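An Afternoon Out at the Urton Open Day

27 October 2021

Members who signed up for the fall outing will remember that the flyer promised "the future of work." The future of work is on the second floor of the old Heywood building, up a flight of stairs, past a coat rack. We found it eventually. The Bimer demonstration had already started, and a tennis ball was involved.

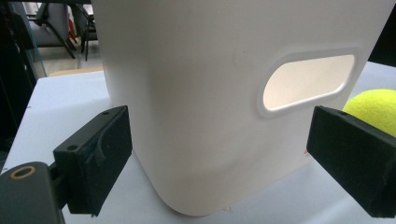
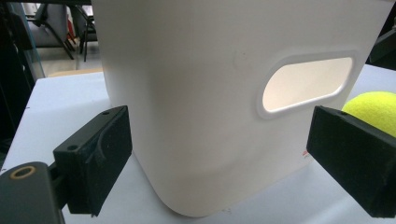
White plastic bin, black gripper fingers, tennis ball to the right.

The idea behind Bimer, as it was explained to us, is that a person does a household job while holding the gripper, and the camera on it takes down everything from the gripper's point of view. Do this enough times and a robot arm can learn the job from the recordings. The team at Urton has 746 of them so far and would like a great many more. I asked how many it takes before the robot can tidy my garage and was told that this was a very good question.

Visitors were allowed a turn. The gripper is heavier than you'd think and you hold it like a hedge trimmer, which made several of us stand like people about to trim a hedge. You are asked to move slowly and smoothly. Our group contains at least one former school bus driver and a man who carves duck decoys, and both were praised for their steady hands. I was told I had "a lot of wrist." My recording will be kept, I understand, possibly as a warning.

There was also a talk on Lerkurine, the software that sorts the recordings afterward. It lasted 20 minutes on the program and longer in the chair. The slides had arrows going both ways. The part I followed was that the program throws out the clips where the person drops things, and then somebody goes through and puts a few of those back, so the robot will know what dropping things looks like. This struck me as a fair summary of raising children.

Coffee was served by people. The cookies were good and there were enough of them, even with 80 visitors through the door by midafternoon.

Urton plans another open day in December, with 2 sessions, morning and afternoon. The morning one is said to be quieter. Places are free but you do need to put your name down, and the sign-up sheet is on the table by the library desk, under the bake sale notice. Wear flat shoes for the stairs. The elevator in the Heywood building has a sign on it saying it will be fixed soon, and the sign has been laminated.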